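Packing a Child's Cutlery Case

By Natália Matoušek, March 2024

Use a flat tray with a raised rim so nothing rolls off the table. Take the lid off the case and set it within reach.

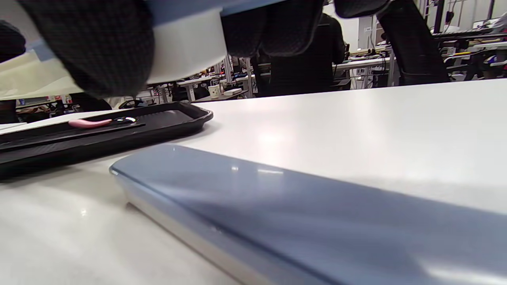

Wash and dry everything first, the lid included. Leave the pieces out for 20 minutes -- longer if the room is damp.
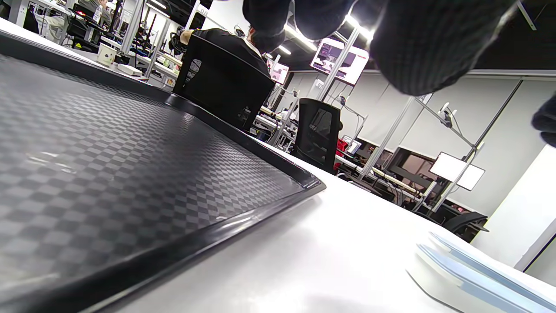 Chopsticks go in before the spoons. Lay them flat along the length of the case, both pointing the same way. 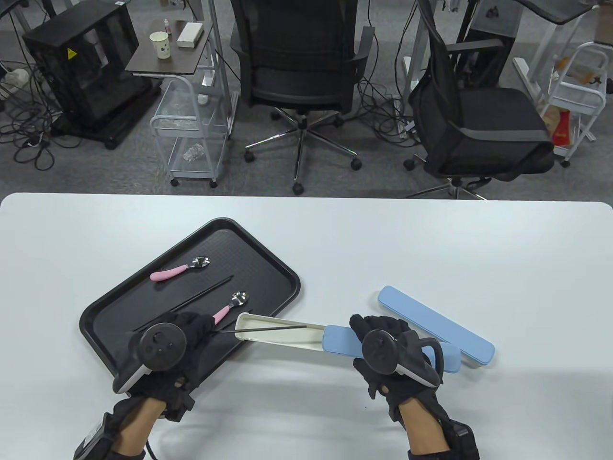
One chopstick in the case, one still on the tray with the spoons.

Add the spoons last, handles together. If the lid won't sit flat, take the top spoon out and turn it over -- don't press.

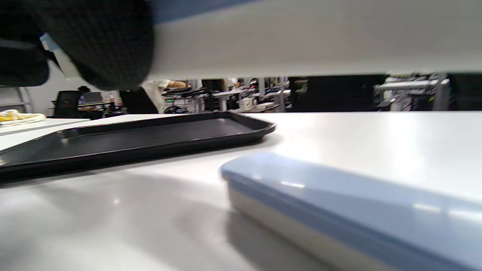

Wipe the tray before you put it away.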